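4. Antes de barnizar o repintar: preparación del cuarto y de la puerta

Esta sección vale para puertas metálicas interiores con el esmalte Tindis. El bote promete que no hace falta lijar. Yo no me lo creería: sobre pintura vieja y brillante, casi ningún esmalte agarra sin un lijado previo, diga lo que diga la etiqueta.

4.1 Limpieza

1. Barra el suelo y los rincones, también detrás de la puerta.
2. Espere a que se asiente el polvo antes de abrir el bote.
3. Desengrase la hoja con agua tibia y jabón neutro. El limpiador «específico» de Dönmez cuesta bastante más y no le he visto ventaja. 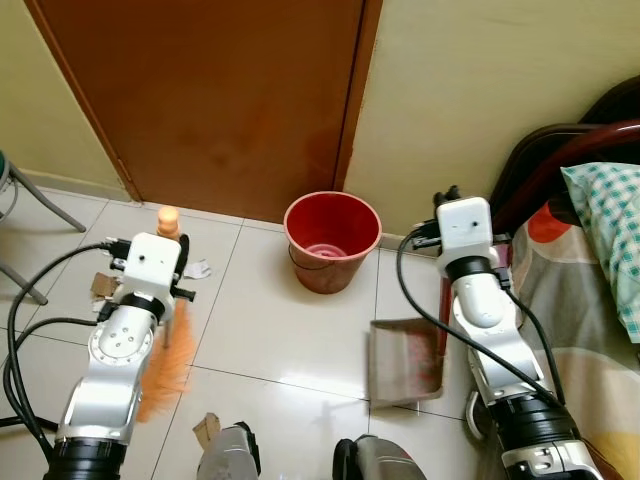 4. Aclare con un paño húmedo y deje secar con la ventana abierta.

PRECAUCIÓN: si la pintura original es anterior a 1990, puede contener plomo. No la lije en seco. Encargue un análisis y no se fíe de los kits de colores.

4.2 Lijado y prueba

5. Matice el brillo con lija fina, sin llegar al metal. Insista en los cantos.
6. Retire el polvo y pinte una muestra en la parte baja de la hoja.
7. Pasadas 23 horas, pegue cinta de carrocero sobre la muestra y tire de ella. Si sale pintura, vuelva al paso 5.

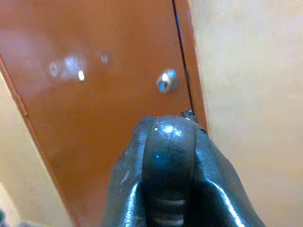 Fig. 2. Puerta metálica con acabado brillante.

Nota: el fabricante habla de más de 1000 ciclos de lavado. No explica con qué producto ni con qué esponja – tómelo como publicidad.

4.3 Aplicación

8. Remueva sin batir y dé dos manos finas con rodillo de espuma.
9. No cierre la puerta hasta el día siguiente, aunque el esmalte parezca seco al tacto.

Revisión del texto: Liesl Zwahlen, Plendport. Para herrajes y bisagras Ollo, consulte la sección 5.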